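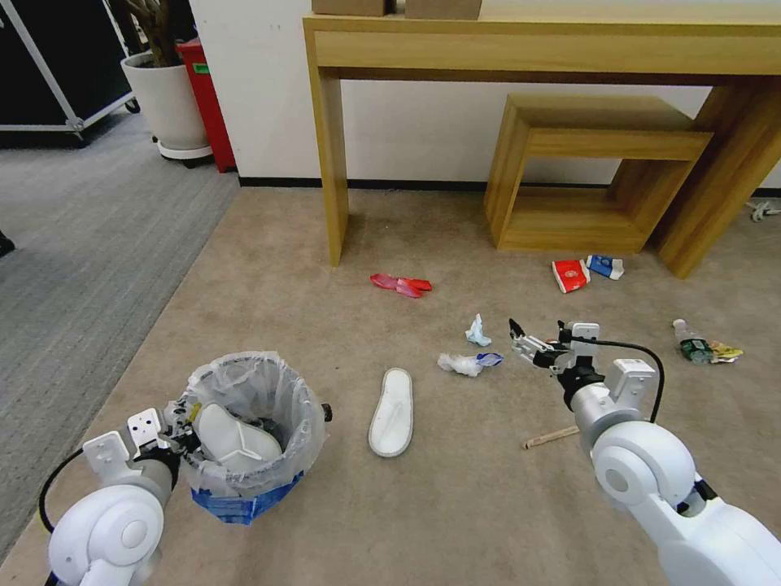 GIROSBRIDGE, April

Dahlgren Claim Binder, desktop version, reviewed on one closed file and one open one

Dahlgren sells the Claim Binder to small personal injury practices and to claimants who handle their own slip-and-fall or premises cases. It takes medical bills, visit notes, wage records and letters from the carrier, puts them in date order, and builds a demand package from them. I ran it for 17 weeks on two files from our office. One had settled before I started, so I had a finished package to compare against. The other is a stairwell fall with a disputed notice date.

Import is the strongest part. The closed file held 243 pages of scanned records from three providers. The program read the service date correctly on all but 8 of them. Six of the misses were faxed physical therapy notes with a handwritten date in the margin. The other two were billing summaries where it picked up the print date. Each can be fixed by hand from the side panel, and the correction carries through to the timeline without a reload.

Duplicates are flagged but not removed. I prefer this. A second copy of an emergency room chart sometimes has an addendum the first one lacks, and a tool that merges them quietly will lose it.

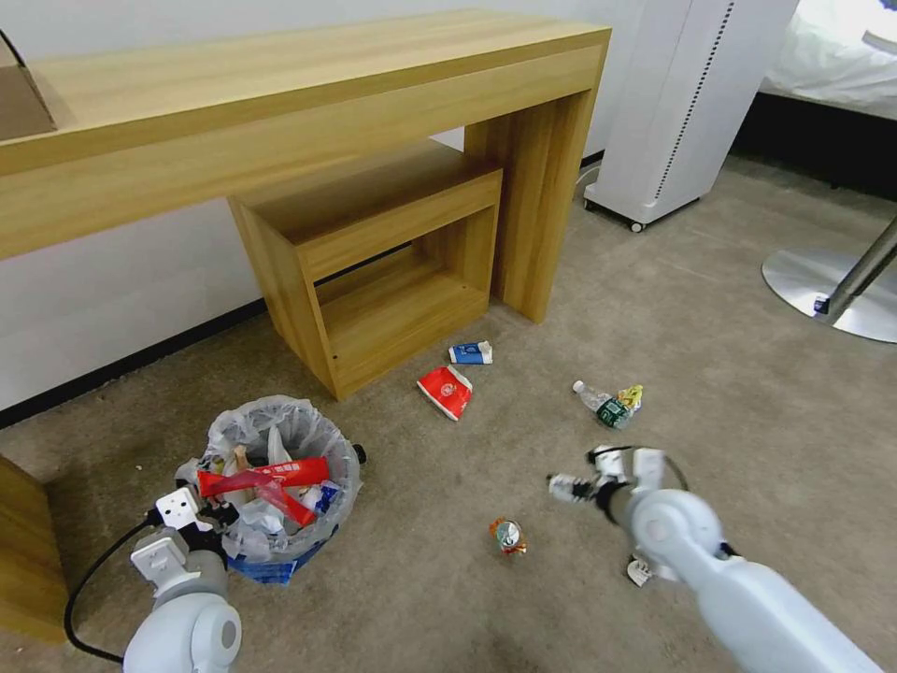 The damages ledger is weaker. It keeps billed and paid amounts in separate columns, as it should, but liens go into a free-text note and are not subtracted from anything. If a health plan has asserted a lien, the net figure on the summary page is wrong. Faizal Gunawan, our paralegal, keeps the lien math in a spreadsheet and attaches it as an exhibit. That works, and it is also the job the ledger was bought to do.

The notice log was useful on the stairwell file. Every letter, call and email to the property owner gets its own entry with a time and a source document. When the adjuster wrote that no complaint had come in before the fall, Soudabeh Farahani pulled the prior tenant emails in one export. The export is a plain PDF with page numbers — no watermark, no cover sheet.

I also tried Piritz on the same closed file. It imports faster and has a real lien field, but it missed more dates and its timeline cannot be edited after export.

Support answered twice by email, both times before noon the next day. The manual is short and still refers to a menu that was renamed.

Rating: 3 out of 5. It will go up if the lien field appears in the next release.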